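From: Sigrun Tangen
To: Rembridge fruit and preserves list
Subject: Re: [preserves] what keeps with what?

On an afternoon in April, Han-gyeol Do wrote:
> I picked up a mixed bag at the Contreras stand and now I'm worried about
> the plums. Do you all store apples, mandarins and plums in one bowl, or
> is that asking for trouble? Mine went soft in a couple of days last time.
> Also, is there anything to be done with a bruised apple besides
> the compost?

Oh, I love this question, and I have opinions! One bowl is fine for a day or so if you're going to eat your way through it. For longer than that I'd get the plums away from the apples. Apples give off a lot of ethylene and a ripe plum doesn't need any encouragement (a hard one does, so if yours are like little rocks, leave them right where they are and check every morning).

What changed everything for me was giving up the deep bowl. I use a shallow tray with sides now, so the fruit lies mostly in one layer and I can see what I've got. The bottom of my old bowl was a place of horrors. Mine is a shiny green one with LA-NI in gold in the middle, and apples, mandarins and a dark plum look so good on it that I want to eat the lot.

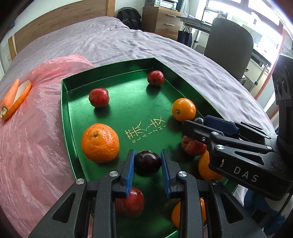

Han-gyeol wrote back to me off list that a tray takes up too much counter in a small kitchen, and would two stacked baskets do the same job? They would, I think, as long as air gets through and the apples go in the top one where you'll remember to look at them.

As for bruised apples, please don't compost them! Cut out the brown part, chop up the rest, skin and all, and cook it down with a splash of water and the juice of a mandarin. Mine takes around 13 minutes on low. Lovely on oatmeal. A grated carrot goes in nicely too, and then you're halfway to a muffin.

I'm still hunting for the plum and mandarin jam recipe that went out on this list back in the Brevitz days. It used 9 plums and far less sugar than you'd expect. If anyone saved it, could you send it again?

Sigrun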